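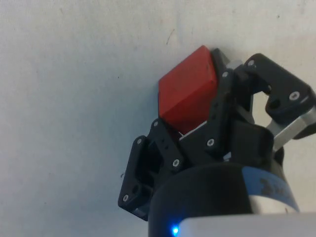

¿Qué error de escuadra se admite en el marcado previo al corte de una pieza de carpintería? En este trabajo se tomó como límite una desviación de 5 décimas de milímetro, medida en el extremo libre del brazo mayor de la escuadra.

3.2 Procedimiento de medición

Se prepararon 57 listones de pino cepillado, todos de la misma partida, acopiados en el taller de Jultodik hasta estabilizar su humedad en el 12 %. Cada listón se marcó dos veces con cuchilla, por caras opuestas, y se cortó después con sierra de costilla. La longitud se comprobó antes y después del corte con una cinta de clase I; la perpendicularidad, con escuadra fija y galgas de espesores.

Picard y Moulin proponen trasladar la marca a las cuatro caras antes de serrar. El método reduce la deriva de la hoja, pero acumula el error de la escuadra en cada giro de la pieza - efecto que en secciones pequeñas resulta despreciable. Para separar ambas contribuciones, la mitad del operador y la del útil se estimaron por repetición del trazado sobre una misma probeta.
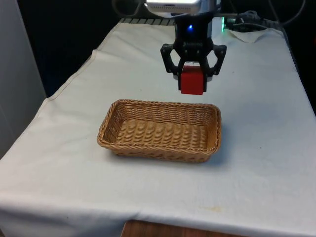
Figura 4. Pinza con cubo rojo sujeto entre los dos dedos.

Los listones con nudos a menos de 101 mm de la línea de corte se excluyeron del análisis. En los restantes, el error de longitud dependió sobre todo del apoyo del gancho de la cinta, cuya holgura no se corrigió en la primera serie. La segunda serie se midió desde una marca interior de la cinta y se trata en el apartado 3.3.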